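Is the Vilela report worth paying for?

quillandkettle
18 December 2022
Hello all, hoping for some kind advice. I look after purchasing for a small group of eye clinics and I'm tempted by the Vilela report on portable ultrasound scanners. It's 2149 dollars for the single-user licence, which made me gulp a bit! Has anyone bought it?

marrowfat60
Welcome! We had the August edition at Clekholm and I got a lot out of it, especially the chapter on servicing contracts (dull, I know, but lovely if you're haggling).

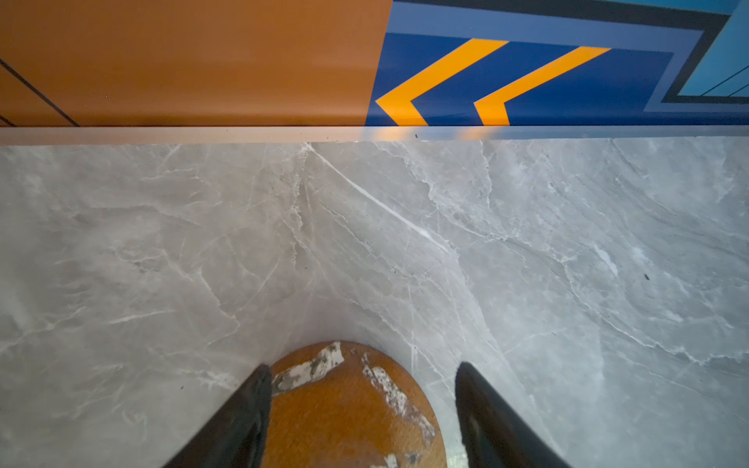

Grey marble worktop, white veining

Tessel_B
I'm afraid I disagree, marrowfat. Vilela's forecasts lean terribly on what the makers tell them. Atum do a shorter one for 1444 and they show their workings.

marrowfat60
Fair enough about the forecasts, though I still think the Atum one is thin on anything outside hospitals, and clinics are what was asked about.

quillandkettle
Thank you both, so helpful. I'll ask Vilela for the 2 sample chapters before I decide.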